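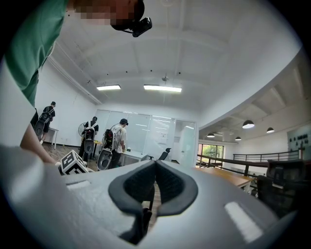 Ryan Pickering, Contributing Editor, Automation
Last revised in May

Reference > Robotics > Learning from demonstration > Hand-held collection

Hand-held demonstration collection is a method of gathering examples for a learning system in which people perform tasks with a gripper held in the hand. The gripper carries its own camera. Several collectors may work in one room at the same time, each wearing a backpack rig, and a head-mounted unit may be worn as well.

Terminology

A single recorded performance of a task is called an episode. A group of episodes made without a change of collector or task is called a session. The Balogun handbook uses "take" for the first of these, and both words remain in use.

Practice

At the Zuvow program in Nokville, a session lasts 24 minutes and is followed by a rest of 10 minutes. Printed markers of known size serve as reference points for working out where the gripper was at each moment.

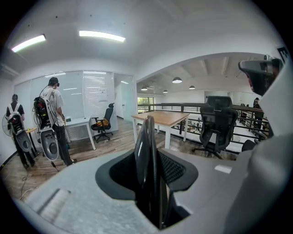

Collectors are asked to begin each episode from a different standing position, as a system trained on one starting point tends to fail when moved from it. Failed attempts are kept – they are labeled and stored apart from the main set.

Review

Each episode is checked by 2 reviewers before release. Common grounds for rejection are lost tracking, a hand blocking the lens, and a task ended too early. The first Jestport set, prepared under these rules, contains 1,515 accepted episodes.

See also: teleoperation; imitation learning; camera calibration

Contact the editors | Copyright Jestport Reference | Back to top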